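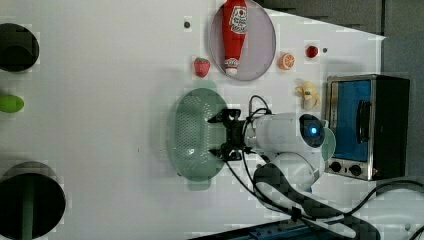 Toaster oven and colander, white table

Toaster oven keeps tripping the breaker, only on one side of the kitchen

Posted by Nuria Lorente in Home & Kitchen > Electrical

Hi all, quick one, typing on my lunch break. Moved into a rental in February, older building, Rallitwood area. Small toaster oven, two knobs, nothing fancy. If I plug it in by the sink it runs fine all day long. If I plug it in on the table side it goes maybe ten minutes and then click, whole side of the kitchen is dead. Fridge too, which is what worries me.

Breaker for that side says 15. Label on the oven says more than 1000 watts, the rest is rubbed off. Fridge is on that side, also the microwave, also whatever is behind the wall in the hallway (closet light goes out too??). Landlord's guy came on Sunday, flipped it back on, said "don't use it there" and left.

Things I tried: different outlet on the same side, same thing. Unplugged the microwave, lasted longer but still tripped. Have not unplugged the fridge bc there's food in it.

Is the oven bad or is it the wiring? And can I just run an extension cord from the sink side? I do a lot of vegetables in there, the big oven takes forever to heat up and I'd rather not go back to it.

Cayetano Requena

Oven's fine. If it was bad it would trip by the sink also. You're overloading the circuit, that's all. Get a heavy extension cord and go from the sink side, I did that for years in my old place

Florencio Villalobos

Please don't do the extension cord thing. Most of the ones people have in a drawer are too thin for anything that heats, and the plug end is where it gets hot. Most toaster oven manuals say straight into the wall. Go look at yours.

Ok so the math. A 15 amp breaker on regular 120 volt house power is good for 1800 watts, and for stuff that runs a long time you want to stay under 80 percent of that, so 1440. Your oven is eating most of it by itself. Then the fridge compressor kicks on and pulls a bunch extra for a second, plus the closet light, plus whoever is on the other side of that hallway wall. Ten minutes and a click sounds exactly like an overload. A short would usually go right away, the second you turn it on.

What I would do:

Map the circuit. Breaker off, walk the whole apartment with a lamp, write down every outlet that's dead. Takes maybe half an hour and you'll be surprised what's on there. Mine had the bathroom and the porch.

Move the toaster oven to the sink side for good. Sink side is probably a 20 but read the number on the handle, don't guess. And don't run the coffee maker at the same time.

Feel the breaker and the outlet cover after the oven has been going a while. A little warm is ok. Hot, brown marks, buzzing, fishy smell – stop using it and call somebody that day.

If it trips with just the fridge and nothing else on, then it's either a tired breaker or a loose connection and it is the landlord's problem. Put it in writing, text is fine. Don't let them put in a bigger breaker to make it stop. The wire in the wall has to match it, and that's how you get a fire.

Nuria Lorente

Thank you!! Did the lamp thing tonite. 2 outlets in the bedroom are on there too, and my space heater was on one of them. So that's that I guess. Oven is by the sink now, no room to chop anything but it hasn't tripped so far. Still going to text him about the fridge.

Amparo Robles

Space heater will do it every time. Same thing at my sister's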